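Robotics / Standards & Good Practice

The floor lead at Rultano has a rulebook, and she is delighted to talk about it. It runs to two pages, which she says is the whole point (the first version, borrowed from an older automation project at Doltthorpe, was so long that people signed it and put it in a drawer). Her team records hand-held gripper work for Marinho, a project that teaches robot arms to handle everyday containers, and every recording has to meet the same standard before it goes into the library.

"I love this stuff," she says. "People hear 'standards' and their eyes close, but a good rule saves somebody a whole afternoon!"

Her favorite is the reset rule. Before each take, the object goes back to a fresh starting spot, never the same one twice in a row. "If the can is always in the middle, the arm learns the middle. Then you move it over a little and it's lost. So we move it, we turn it, we push it out toward the side."

The next rule is about hands. Anyone who touches an object between takes has to be clear of the table before the new one starts, and if a hand does come in, the take gets a flag. She is firm that flagged takes are kept. "Don't delete them. Flag them, write one line, carry on. Somebody may want exactly those later, and a reviewer can't judge what's been thrown out."

Review comes up a lot. Last batch the team logged 2605 takes and had set itself a target of 2000, and she was almost as pleased with the 400 that were pulled for a second look. Two people check each of those separately, and they don't compare notes until both have finished. "We argue about them over lunch. It's great. Half of our best rules started as an argument about one take."

The newest one came out of February, when a partner group at Zamach asked how the team decides that a grip counts as finished. There wasn't a written answer, so she sat down and wrote one: the object is standing on the table, the gripper is open, and the operator has waited a full breath before stopping. "A breath! We tried seconds and everyone counted differently."

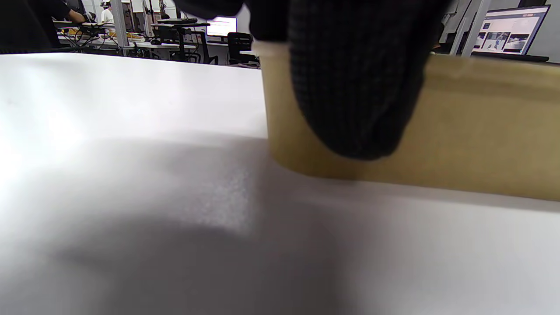

What she would tell a new team

Start with one page, she says, and let the people doing the recording cross things out.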